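About the Dallatach Robotics Club

We're a robotics club for high school students, and we meet after class in the tech wing at Dallatach. Most of us joined to build things that move fast. Then we found out how hard it is to get a machine to handle a T-shirt, and we got hooked!

Our main project is called Stivby. We want it to tidy a shirt the way a person would, and a shirt never lies the same way twice.

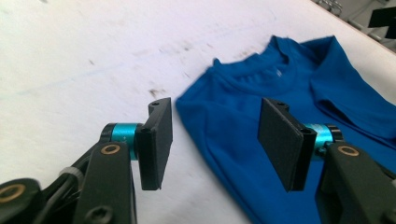
The club was started by Macarena Pastor, who teaches Grade 11 tech and still keeps the first chassis on her desk. We have 34 members this year. Some write code, some spend the whole evening with a hex key, and a few came for the snacks and ended up running the parts cupboard. You don't need any experience to join, and you don't need your own tools.

In February we took Stivby to the Clatia Challenge, a regional meet for student teams. The cloth-handling event gives you 20 minutes and a bench. We scored 910 points, our best result so far — and we came home with a very long list of things to fix.

Practice is mostly small stuff: bring the fingers in at the hem, look at the angle, change something, go again. Blue cloth has become a bit of a club colour.

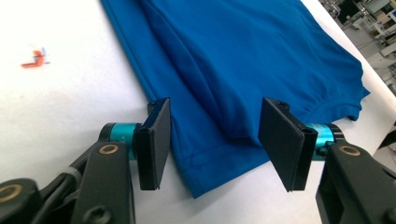 What we're working on now

3 min read

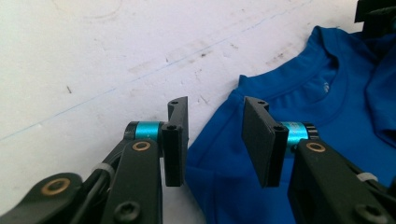
2 min read

Daiane Meireles, our Grade 12 captain, has set the team a goal of 100 practice grabs before the Uddin Open. Collars are her favourite part of the problem. Hems are everybody else's, so the arguments get lively.

We're also rewriting the club handbook so new members can find the wiring notes without asking three people. If you'd like to come by, the door's open from the last bell, and there's always a spare stool at the bench. Parents and younger siblings are welcome too.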